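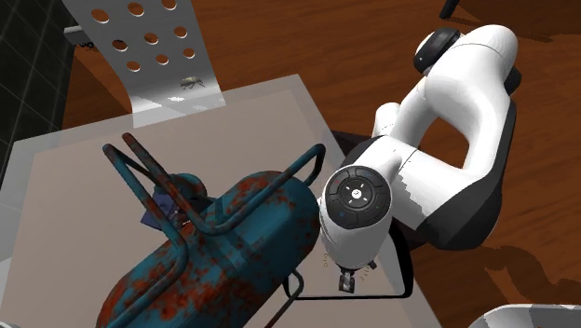 Minutes recorded by Itsuki Tsuchiya
Lostcombe Launch Services – Propulsion and Range Working Group
May 22, 2021

Minutes of the previous meeting
Accepted with one correction. Item 4 should read "helium regulator," not "helium relief valve."

1. Second stage engine test
The Matsuda engine was fired at the Bakerdale stand in March for 141 seconds. Chamber pressure stayed within limits for the full burn. A small oscillation was seen during shutdown and is put down to the fuel valve closing ahead of the oxidizer valve. The test team proposes a change to the valve timing table and no change to hardware. Agreed. The revised table goes to the avionics group before the next firing.

2. Tank insulation
Two foam panels on the qualification tank showed edge lifting after the third cold cycle. The supplier has asked for the panels back. The group preferred to cut samples first, from the lifted edge and from a sound area of the same panel. Sample cutting to be done at Bakerdale. The remaining panels stay on the tank until results are in.

3. Payload adapter
The Elport adapter ring was weighed and came in 3 kg above the allocation. Structures can recover part of this by going to the shorter bolt set – the load case for stage separation has to be run again before that is approved. Payload users are not to be told of any change in mass allowance at this point. 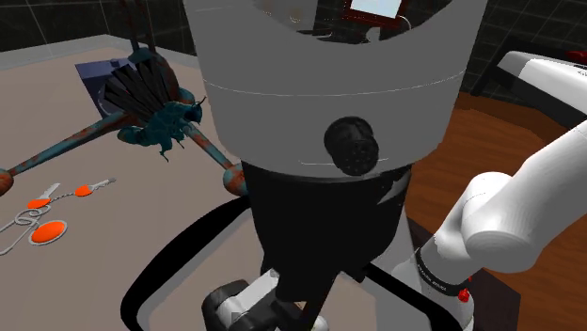

Rendered view, light gray upper housing.

4. Range matters
The range office now requires notice of 72 hours for any fueling test, including tests with water in place of propellant. Several members thought this excessive for water flow work. Itsuki Tsuchiya to write to the range office and ask for a separate class of notice. Until an answer is received the new rule applies to all tests.

5. Data handling
The stand recorder saves over 2000 channels per firing, many of them duplicates left from the first stage campaign. The channel list is to be reduced. Owners of channels should mark those they want kept; unmarked channels will be dropped from the quick-look file but kept in the raw archive.

6. Other business
Two pressure transducers at Bakerdale are past their calibration date. They are not to be used for acceptance data.

Open actions
Valve timing table – test team
Foam samples – materials
Separation load case – structures
Letter to range office – I. Tsuchiya
Channel list – all owners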